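Exhibitor Operations Forum
Thread: Fabric tension frames for June events

Dekley_Displays
Our department is replacing 16 foam board panels with fabric frames from Sovholm. Members' experience with repeat use is requested.

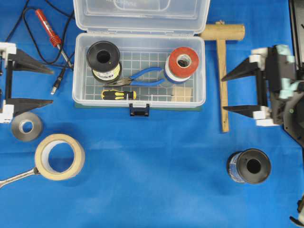 Category: Stands and Graphics

mw_events
We have used the Tolance frame at seven shows. The graphics remain flat, provided they are folded with the print inward.

regional_office
I must disagree. Our Tolance fabric creased at the second show, and the reprint was charged to us in full. Rigid panels remain our standard.
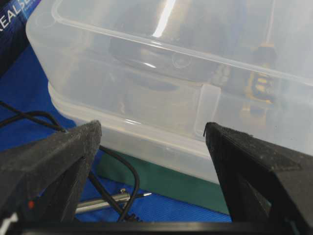

Replies, page 2

mw_events
Was the fabric steamed on site? The supplier's terms require it - see the care sheet.

regional_office
It was not. The care sheet was not supplied with our order.

Dekley_Displays
Thank you. We will request the care sheet before signing.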